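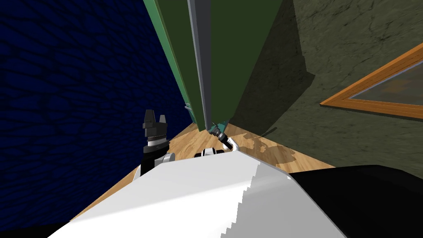
Stomarton is a network tunneling program that carries traffic between two private networks over a single encrypted connection. It was first written by Heino Ramanauskas and is maintained by Duygu Kaplan and Elīna Laur. The program runs as a background service and is configured through one text file.

Overview

A Stomarton link has two ends, called the listener and the caller. The listener waits on a fixed port. The caller opens the connection and may sit behind a router that does not accept incoming traffic. Once the link is up, either end can send packets to the other, and the two roles differ only in how a dropped connection is restored.

Each end holds a key pair. Public keys are exchanged by hand and stored in the configuration file. There is no central directory, and user names and passwords are not supported.

Operation

Packets are read from a virtual network device, encrypted, and placed in a send queue. The queue holds 500 packets by default. When it is full, the oldest packet is dropped. Session keys are replaced every 300 seconds, and the previous key remains valid until the first packet under the new key arrives.

If no traffic has been received for 35 seconds, the caller treats the link as lost and starts a new handshake. The listener keeps the old session open until the handshake completes. Routes are left in place during this time, so programs using the link see a delay and do not receive an error unless their own time limit is reached.

Relay mode

A third machine can pass traffic between two callers. The relay cannot read the packets it forwards. Relay mode was added by Noman Bugti and was at first a separate tool named Jatine. The two were merged in November, and the older name survives in several configuration options.

Limitations

Stomarton does not carry multicast traffic. A single listener accepts no more than 1,000 callers. Changes to the key list require a restart of the service, which closes all open sessions.

See also

Virtual network device
Port forwarding
Zisholm (routing daemon)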